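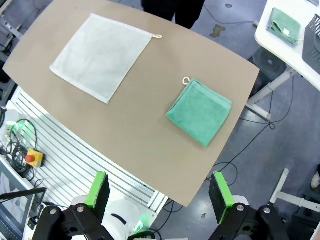
Storing and rehanging works on paper

Notes for members renting wall space at the Clonby studios. They cover drawings, prints and watercolours up to 90 cm on the long side. Canvases are dealt with on a separate page.

Before handling
Wash and dry your hands, and take off rings and watches. Cotton gloves snag on torn edges, so use clean bare hands or nitrile. Lift a sheet by two opposite corners and let it sag slightly between them. Large sheets go on a board before they are moved at all.

Cleaning the glazing
Spray the cloth, never the glass. Liquid that runs under the rebate will reach the mount and leave a brown tide line. Acrylic glazing scratches easily and must not be cleaned with anything containing ammonia. Wipe in one direction, turn the cloth, and wipe again.

Hinges and mounts
Use Japanese paper and wheat starch paste. Two hinges along the top edge are enough for most sheets; anything wider than 60 cm takes three. Masking tape and household adhesive tape both stain. If old tape is already present, leave it for a conservator.

Hanging
Fix D-rings a third of the way down the frame — lower than this and the top tips forward. Put a felt pad at each bottom corner to leave a 5 mm air gap behind the work. Avoid outside walls from November to February, when condensation is worst.

Storage
Interleave with acid-free tissue and keep no more than nine sheets to a folder. Label the folder in pencil. Plan chest keys are held by Janelle Dagdag, extension 3094.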